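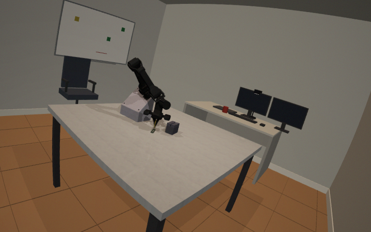 Clirgate to Bring Robot Arms to Five Sorting Benches in Castell, With Bench Staff Writing the Routines

CASTELL – Clirgate, which sorts, tests and repairs returned office equipment for 200 business customers, will start working with robot arms at five of its benches this July. The people who sort at those benches today have spent the spring deciding what the arms should do, in what order, and when they should stop and wait for a person.

The project is called Kiani. It was set up with Zerkusska, the software company that built the simulated rooms where every routine is tried out before it goes anywhere near a real bench. Thirty Clirgate employees have taken part so far, from both shifts, and more are signing up for the summer round.

Sorting returns is steady, physical work. A person at an intake bench lifts small parts out of the way, moves a device to the next spot, checks it, logs it and reaches for the next one. A busy shift can mean 300 of those lifts at a single bench. The reaching and setting down is what people say wears out their wrists and shoulders by the end of the day, and it's the part they were happiest to hand over.

"When we asked the intake team what they'd give away first, the answer came back in one morning," Clirgate's operations team said. "They want to keep the checking. They like the checking, they're very good at it, and a lot of what we know about old equipment is in their heads. So the arm gets the lifting, and we're thrilled with how quickly people made that idea their own."

Practicing in a room that can be reset

Kiani begins with plain, small tasks. An arm lowers its gripper toward a block, sometimes on a table and sometimes down at floor level. Other things can be placed nearby so the routine has to deal with a more crowded spot. Trainees change one thing at a time, run it again and talk over what they noticed.
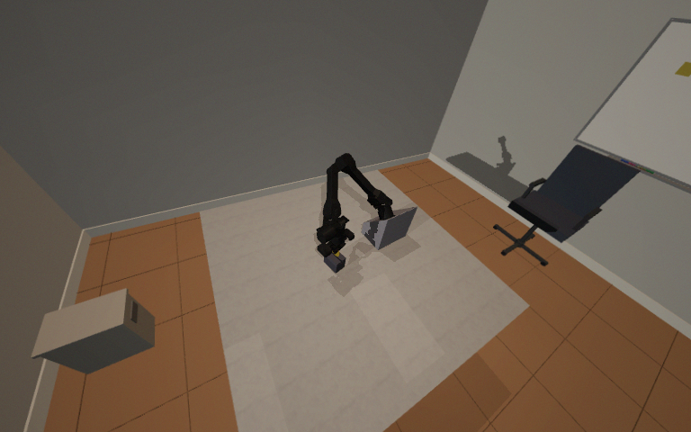

A robot arm over a small block in one of the simulated rooms used for Kiani. Rendering: Zerkusska

Sessions run 30 minutes, on paid time, at the start of a shift. No one needs to write code. A trainee sets the height the arm travels at, how it comes down on a part and how wide the gripper opens, and then watches from whatever angle is useful. If the arm comes in too low, the room is reset and the next person has a go. Nothing gets broken, and that has made people a good deal bolder with their questions!

Several of those questions have changed the plan. Intake staff asked why the arm should swing across the open side of a bench at all when that's the side a person leans in from, and the travel path was moved to the back. The late shift asked for a slower speed in the last hour before closing. Both changes will be in place on the first day.

Zerkusska has made changes of its own after sitting in. "We came with a list of settings that we thought were clear, and the bench staff renamed half of them," the company's development team said. "Their names are better. 'Hover height' means something to a person who has to put a hand there later. We've kept every one."

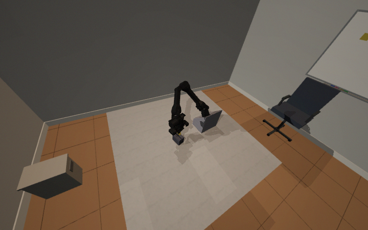 What changes on the floor

At the five benches, each arm will work beside one person. The arm moves parts and sets them down, and the person inspects, makes the call on repair or recycling, and enters the result. The person also starts and pauses the arm, and any employee may pause it for any reason without having to write it up.

Clirgate is not cutting jobs as part of Kiani. Time freed up at intake will go to the repair room, where devices have been waiting longer than the company would like. Bench staff who want to learn repair will get first pick of those hours. A new pay step covers employees who complete the training and look after a routine for their bench, and it is open to part-time staff on the same terms.

There is still plenty to work out. Soft pouches and loose cables remain a job for hands, and they'll stay that way for now. Noise is another open point, as the intake area shares a wall with the phone team, and the arms will be switched on one bench at a time so that people on both sides of the wall can say how it is going.

Other Castell employers who would like to see a training session can write to the Clirgate front office. Visits are in the morning, before 10 a.m., and visitors are welcome to try a routine themselves.

About Clirgate

Clirgate sorts, tests and repairs returned office equipment at its site in Castell.

About Zerkusska

Zerkusska makes simulation software for training and planning at small and midsize workplaces.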